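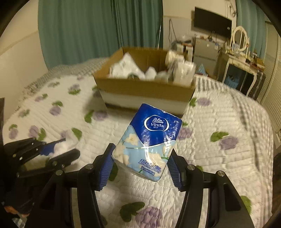 Storing and Using Soft-Pack Tissues in the Bedroom and Guest Room

Home | Laundry | Kitchen | Bedroom | Storage | Contact

Filed under: Bedroom Care, Paper Goods

The following guidance has been prepared by the Trornton Household Advice Service for residents and for staff who make up furnished rooms. It applies to facial tissues sold in soft plastic wrap, such as the blue Vinda packs marked "Ultra Strong," and to similar packs from other makers. It was last reviewed on 31st May.

Before opening

Packs should be sorted on a clean, flat surface. A made bed with a washable spread is suitable, provided the spread is smoothed first and no open drinks are nearby. Each pack should be turned over once and checked for splits along the seams. A crinkled wrapper is normal and does not mean that the contents are damaged. A pack with a torn seam should be put into use at once and should not go into storage.

Where several packs have been bought in an outer plastic bag, remove the whole bag and set it aside before any packs are carried away. Loose film left on bedding is easily gathered up with the sheets and may end up in the washing machine. Plastic film and outer bags must be kept out of the reach of infants and pets.

Opening the pack

Find the perforated line, if there is one, and press along it with a fingertip before lifting the flap. Scissors are not recommended, as they often cut the first few sheets. Draw the first tissue out slowly from the middle. If two or three come out together, fold them and lay them back on top of the stack.

Placing the pack in the room

One pack on each side of a double bed is sufficient. It may stand on the nightstand or in a shallow fabric tray, with the opening facing up. Residents should not keep packs on a radiator cover, beside a candle or against a lamp bulb. In rooms with a patterned or quilted spread, a plain cover gives a tidier appearance. The Lutero cover, size 5, fits most packs of medium length; longer packs require the size 8.

Storage

Unopened packs keep best in a dry closet or a lidded box under the bed. Lay them flat, no more than five high. Bathroom cabinets are not advised for long storage, even for tissues described as strong when wet. Older packs should be moved to the front whenever new ones are added. Norbert Urban, who keeps the linen rooms at Sezer House, has asked that scented packs be stored apart from pillowcases, following complaints received in March.

Care of the spread

White quilted bedding holds paper lint in its stitching. Shake the spread outdoors or pass a dry lint roller along the rows, working from the pillow end toward the foot. Check pockets and folds for used tissues before washing. Should one go through the wash, allow the spread to dry fully and then brush it; rubbing at damp lint drives it deeper into the quilting.

Corrections to this page may be sent in writing to Tanner Fortin, Household Pages.

Contact us | © Trornton Household Advice Service | Back to top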